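April, bench 2, just after lunch

OK, the yellow cabinet. I've been putting this off for ages and Hajnalka finally stopped asking nicely, so today I'm doing it (and writing it down, so whoever opens the drawers next can follow what I did).

First job was getting everything out and onto the long bench. So much sandpaper! There's a whole stack of 200 grit that got mixed in with the 300, and the backs are so scuffed I had to sort half of it by feel. Gifty came by for a clamp and ended up staying to help, which saved me a good hour. She's better at throwing things away than I am. I rescued two tins of wax from her pile, she put one back.

Where things live now:

- top: abrasives, coarse at the left
- middle: glues, tapes, the Kaltness filler
- bottom: hinges and handles, bagged by size

The Shezi hinges are short by one bag. Ruan, if you took them for the door job, fine, just put a note in the tray please.

Width, before I forget it again: 830 mm across the outside. I measured twice and got the same number both times, so the 30 mm gap I wanted by the wall should work out if we shift the shelf unit over. Themba M. (Mabuza, not Mahlangu, we really need to sort out the initials in this book) thinks the floor slopes there. He may be right, I haven't put a level on it yet. 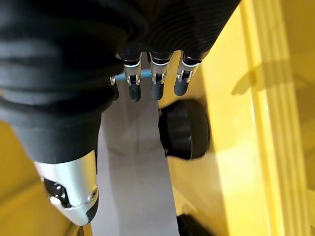

*Yellow cabinet, hand reaching down toward it.*

Still to do:

- labels. I want big ones you can read from the door, Gifty wants small neat ones, so I guess we'll see who gets to the printer first
- ask Mahlangu if the Mirnura oil can go in with the glues or needs its own spot
- level on the floor by the wall
- sweep!! There's grit all over the long bench and it's mine

Stopping at four, my back has had enough of bending over drawers.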